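Care Labels and Fiber Content: What Small Sellers Get Wrong
Speaker notes, Draltholm textile sellers' evening, 4/24/12
Total time: 25 minutes plus questions

Opening

Thank the Draltholm library for the room. Say the handout is on the back table and that the last page has the washing symbols on it.

Ask for a show of hands: who sews their own labels in, and who buys garments with labels already attached? The second group can relax during the middle part but should listen to the section on relabeling.

Explain where I come from. I ran the returns desk for Fisness, the mail-order linen shop, for nine years. Most of what I know about labels I learned from opening returned parcels and reading the complaint slips.

What a label has to tell the buyer

Fiber content by percentage. Who is responsible for the item. Country of origin. Care instructions, either in words or in symbols with words nearby. Say that the rules differ by product type and that people should read the current official guidance before they print anything. I am not a lawyer.

Spend some time on fiber content. "Linen look" is a style name and does not belong on the content line. If the supplier's invoice says 55 linen, 45 cotton, that goes on the label. Keep the invoice.

Tell the Grurketier story. They sold a table runner as pure linen for two seasons on the word of a mill agent. A customer burned a thread, wrote to them, and was right. They relabeled the whole stock in March and refunded 17 orders.

Attachment

A label that falls off at the first wash is the same as no label. Catch it in the seam if you can. A small tag needs enough length inside the seam allowance to hold, and a straight stitch across it twice.
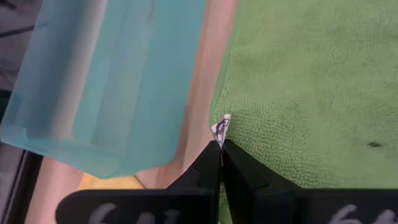 Relabeling bought-in stock

If you take a label out, everything on it has to go back in on yours. Cut the old stitches from the inside. Do not trim the label flush and leave a stub, as it scratches and people return the item for that alone.

Takeda tape: pass the samples around now. It prints well at small sizes but the edges need heat sealing. Get the samples back before the break.

Testing care instructions

Wash a piece 4 times the way the label says. Measure before and after. Write the numbers down and file them with the invoice. If it shrinks, change the instruction or preshrink the cloth.

Questions

Likely ones: pillows and stuffed items, wool blends, secondhand clothing. For stuffed items, say that state rules may apply and point to page 3 of the handout.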